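Baltazar Espinoza buys props for the play kitchens that Candwood rents out to preschools. The set he gets asked for most is the bamboo steamer with the yellow rim.

"Kids go straight for the lid," he said. "They take it off, put it on, take it off."

He lays everything out on a grid cloth before packing. Small pieces go missing otherwise.

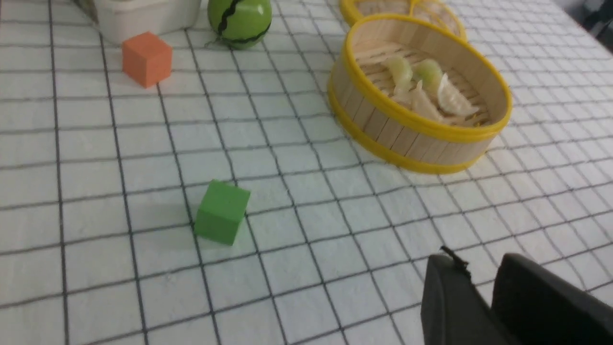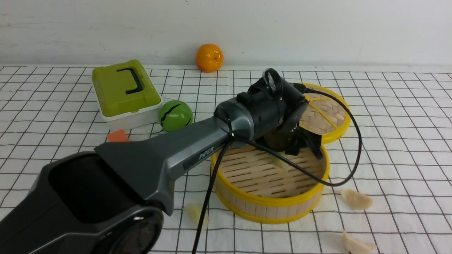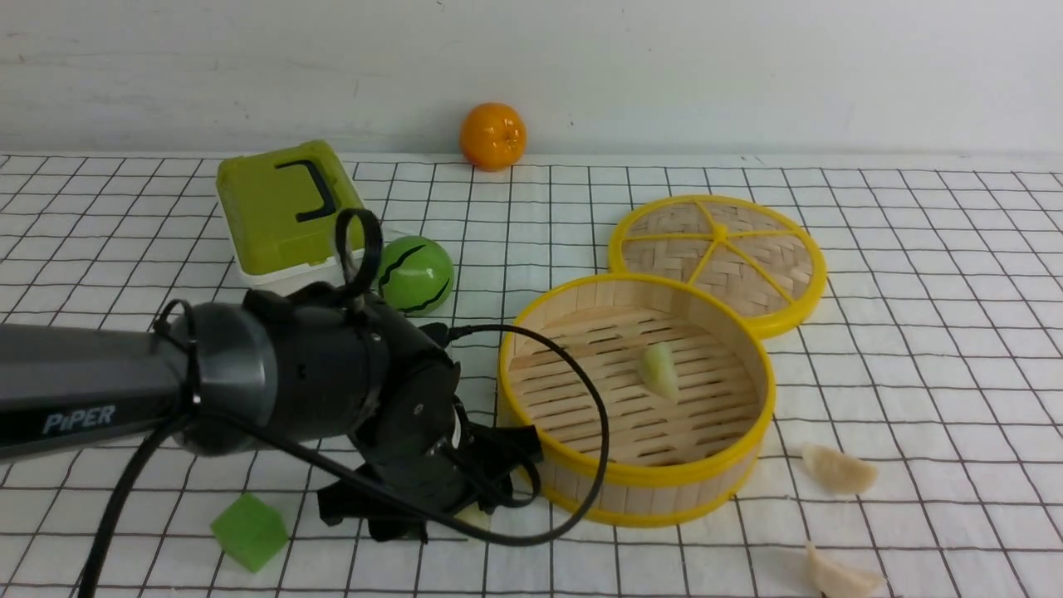
Toy kitchen pieces on Espinoza's grid cloth, March.

Candwood has 20 steamer sets and 70 spare dumplings. Espinoza said he would like more of the green ones.

"They get picked first," he said. "The plain ones stay on the table."

The next delivery goes to Galindo.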